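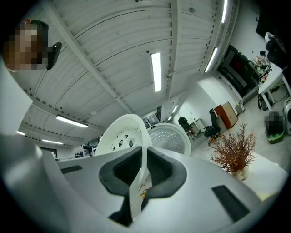

ロボット製作の経験がなくても参加できますか

経験は問いません。Sirnbridgeロボット部の一般クラスは、工具やプログラムに触ったことのない人を前提に内容を組んでいます。最初の回では部品の名前と工具の持ち方を扱い、配線やプログラムはその次の回から始めます。経験者には途中の回から合流する方法もありますので、申込書の備考欄に、これまで作ったものや使ったことのある言語を書いてください。

対象年齢を教えてください

一般クラスは中学生以上です。上限はありません。競技クラスは高校生以上で、一般クラスを修了した人か、同じ程度の経験がある人を対象にしています。小学生向けのクラスは現在ありません。

一期は何回ですか

一般クラスは一期8回です。競技クラスは大会の日程に合わせるため、期によって回数が変わります。日程表は募集開始と同時に掲示板とメールで配ります。

定員はありますか

一般クラスの定員は20名です。申し込みが定員を超えたときは抽選になります。抽選にもれた人は次の期に優先して案内しますので、改めて申し込む必要はありません。競技クラスはチーム単位で受け付けており、選考は書類と面談で行います。

申し込みの締め切りはいつですか

秋期は2026年8月27日の正午に締め切ります。用紙での申し込みは受付の箱に入れてください。郵送は受け付けていません。締め切り後に空きが出た場合に限り、掲示板で追加募集を知らせます。

費用はどのくらいかかりますか

受講料と教材費が必要です。金額は期ごとに見直しているため、募集要項で確認してください。教材費には、持ち帰り用の部品と印刷したテキストが含まれます。競技クラスでは、大会の参加費と交通費が別にかかります。高校生以下には受講料の減額制度があり、学生証の写しを添えて申請できます。

活動について

どんなことをしますか

前半は、市販のモーターとセンサーをつないで動かす基礎を学びます。後半は物をつかむ動作が中心です。腕の動かし方をプログラムする前に、手持ちのグリッパーで実際に物を挟み、どの向きから近づけるとずれにくいか、指のどこに当てるとよいかを自分の手で確かめます。形の違う物を同じ指でつかむ難しさは、図面だけではなかなか分かりません。

つかむ練習には何を使いますか

身の回りの軽い物が中心です。縁のある円盤形のもの、細かい穴の開いたもの、柔らかいもの、指先に収まる小さなものなどを順に試します。練習したい物があれば持ってきてもかまいませんが、刃物、ガラス、生の食品は持ち込めません。貴重品や壊れて困る物も避けてください。

手持ちのグリッパーは一人一台ですか

組で使います。一人が操作している間、もう一人は記録用紙に近づけた向き、つかんだ位置、落としたかどうかを書き、途中で交代します。指のゴムの部分は消耗するので、使う前に傷や欠けを見てください。指の間に小さなかけらが残ったまま閉じると、つかむ位置がずれます。片付けのときは柔らかい布で拭き、指を開いた状態で棚に戻します。

プログラムには何を使いますか

部で管理している練習環境のCavuraを使います。画面で動作を並べる方法と、文字で書く方法の両方に対応しています。一般クラスは画面で並べる方法から入り、後半で一部を文字に置き換えます。自分のパソコンに入れる場合は、初回に配る手順書に従ってください。学校や会社から借りているパソコンには、管理者の許可なしに入れないでください。

作ったものは持ち帰れますか

教材費に含まれる部品で作ったものは持ち帰れます。グリッパー、制御用のパソコン、測定器は部の備品なので持ち出せません。製作途中のものは部の棚に置けますが、期の終了までに引き取ってください。名前のない部品は共用の箱に移します。

休んだ回の補講はありますか

同じ内容の補講は行っていません。テキストと当日の課題は共有フォルダに置きますので、次の回までに目を通してください。配線の実習を休んだ人は、次の回の開始前に少し早く来れば、担当者の確認を受けながら進められます。続けて休む予定のある人は、早めに連絡してください。

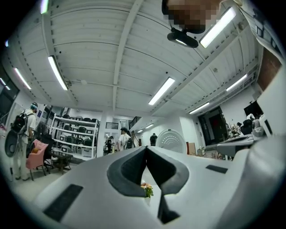 会場と設備について

会場はどこですか

Morrison会館の共用フロアです。入口で名札を受け取り、帰るときに返してください。同じフロアをほかの団体も利用しています。通路に荷物を置かず、他団体の机や機材には触らないでください。

持ち物はありますか

筆記用具と飲み物だけで足ります。飲み物はふたの閉まる容器に入れ、作業机には置かないでください。工具は部で用意しています。袖口の広い服や、ひもの長い上着は作業に向きません。髪の長い人は結び、かかとのある靴で来てください。サンダルでは実習に参加できません。

見学だけでもできますか

見学は随時受け付けています。前日までに連絡をもらえれば、担当者が入口まで迎えに行きます。部品の動作確認をしている時間は、担当者の案内する位置から見てください。見学中にグリッパーを試すこともできます。保護者の見学に人数の制限は設けていませんが、机の周りが混んでいるときは交代をお願いします。

活動の様子を撮影してもよいですか

自分の作品の撮影は自由です。ほかの人の顔や画面が写る場合は、先に本人に確認してください。部のページに載せる写真については、入部時の用紙で掲載の可否を聞いています。途中で希望が変わったときは、用紙を書き直せば次の更新から反映します。

大会について

出場するのはどの大会ですか

競技クラスは毎年3月のLullo杯に向けて準備します。決められた物を台から取り、指定の場所に置く課題で、つかむ対象は当日まで一部が伏せられています。前回の記録集には121件の試技が載っており、受付で閲覧できます。貸し出しはしていません。

一般クラスの人も大会に出られますか

選手としては出られませんが、補助員として同行できます。補助員の仕事は機材の運搬、電池の管理、記録の記入です。希望者は募集の掲示が出てから申し込んでください。未成年の場合は保護者の同意書が必要です。

チームは自分たちで作るのですか

どちらでもかまいません。仲間と申し込む場合は代表者がまとめて書類を出してください。一人で申し込む人は、面談で希望の担当を聞いたうえで部が組み合わせます。担当は機構、制御、記録に分かれますが、兼任もできます。年度の途中でチームを移るときは、両方のチームの了承を得てください。

けがや機材の破損があったときはどうなりますか

けがをしたときは、小さな傷でもすぐ担当者に伝えてください。参加者は全員、部でまとめて保険に加入します。通常の使い方で備品が壊れた場合、弁償は求めません。壊れたものは元の棚に戻さず、修理待ちの箱に入れて、日時と症状を札に書いてください。

途中でやめる場合、受講料は戻りますか

初回の前日までに連絡があれば全額を返します。初回以降は返金できませんが、病気や転居の場合は次の期への振り替えに応じます。教材費は、部品の袋を開けていなければ返金します。

このページにない質問はどこに送ればよいですか

部のページの問い合わせ欄から送ってください。返信は活動日にまとめて行うため、数日かかることがあります。急ぎの欠席連絡は、入部時に配る連絡票の番号にお願いします。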